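Pliron Opens Desktop Refurbishing Line at Gondora Site

GONDORA — Pliron has opened a second refurbishing line for used desktop computers at its Gondora site. The line handles tower systems retired by schools, clinics and county offices, and prepares them for resale or for parts recovery. It has been in regular operation since December.

In its first production period the line took in 809 towers. Of these, 328 were returned to working order with their original motherboard. The remainder were either rebuilt with a replacement board or broken down for memory, power supplies and drive hardware.

Each tower passes through four stations: intake, teardown, board inspection and reassembly. At intake, the unit is weighed, its asset tag is removed and its drive is pulled and sent to a locked cage for erasure. At teardown, the side panel comes off and the tower is laid flat on a slotted aluminum platform. The cooler and processor are taken out and binned by socket type.

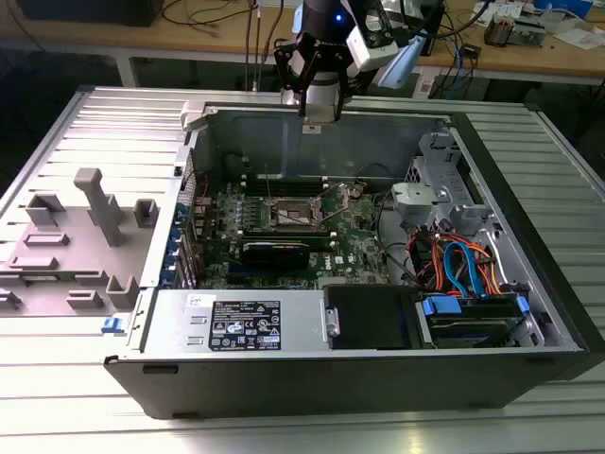 A tower with its side panel removed, showing the Dell motherboard, empty CPU socket and power supply.

Board inspection begins at the CPU socket. The retention frame and lever are checked for free travel, and the contacts are examined under magnification for bent or dirty pins. Capacitors are checked for bulging and leakage. Memory slots are cleaned with dry air and tested one at a time. Expansion cards stay in place until the board has passed, then are tested separately.

Power supplies are load tested outside the case for 53 minutes. Units that drift out of tolerance are scrapped and are not repaired. Regulatory labels are left on the housing, and any unit with a missing or unreadable label is rejected.

"Most of the boards we reject have socket damage from a cooler that was pulled off cold," said Costel Vukčević, line manager at Gondora. "The capacitors are usually fine. We now warm the cooler before removal, and rejects at that station have dropped."

Reassembled systems receive new thermal compound, a replacement drive and a full memory test before packing. Plastic clips and latches are replaced from salvaged stock where the color and fit match.

Finished towers are sold through Kragh, the company's resale partner, with a one-year parts warranty. Bulk lots for schools are available on request — minimum order is roughly one pallet.

About Pliron
Pliron refurbishes and recycles office computer equipment. It operates sites at Gondora and Sarkenon.

Media contact: Pliron Press Office, Gondora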